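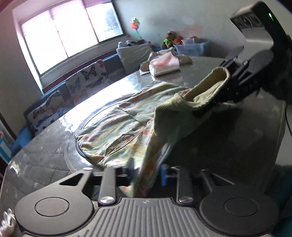

The shirt I can't stop mending

I bought it in Urenley the February I turned forty, from a shop that sold mostly wellies and birdseed, and I have been sewing bits of it back together ever since. Last month it was the left elbow. Before that it was the buttonholes, all of them, which went one after another like a row of lightbulbs.

I'm not a natural at this, by the way. At school I made a cushion so lumpy the cat wouldn't go near it. But a couple of years ago I worked out that I was spending more on clothes than on food (and I like food!), so I gave myself a rule. No new clothes for 90 days. If something ripped, I had to fix it or wear it ripped.

The first week was easy, as first weeks are. Then the seat went on my good trousers, halfway up the hill in Gralton with a bag of potatoes in each hand, and I walked home backwards past the bus stop. That evening I watched a video on patching, threaded a needle on the ninth go and sewed the trousers firmly to the cushion on my lap. I unpicked it. I started again. By bedtime I had a patch the shape of Wales and a ridiculous amount of pride.

What I love about mending now is how slow it is. You can't do it while looking at your phone. You can do it with the radio on, or while somebody tells you a very long story about their boiler, and I've become a much better listener as a result – my sister says so, anyway.

I've picked up a few habits. I wash things before I mend them, having once darned a sock and then watched the wool shrink into a tight little fist. I match the weight of the thread to the cloth and don't fuss much over the colour. Collars I used to dread, but if yours is worn along the fold you can unpick it, flip it over and sew it back on, and you've got a fresh side facing the world. It takes me 3 evenings and a fair bit of muttering.

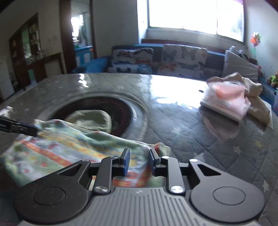
The blue sofa, with the window behind it.

If you'd like company, there's a mending night in the old chapel at Chauke. I went along expecting to be the worst there and was only the second worst. You bring whatever's broken and someone makes tea, and the talk goes all over the place, from zips to dogs to whether the Zullonberg ferry will ever run on time. I took a jumper with a hole under the arm and came home with it closed up, plus a recipe for rhubarb cake.

The 90 days ran out ages ago. I did buy a coat afterwards, a lovely green one, and I caught the pocket on a door handle the first time I wore it. It's in the basket now, underneath the pillowcases.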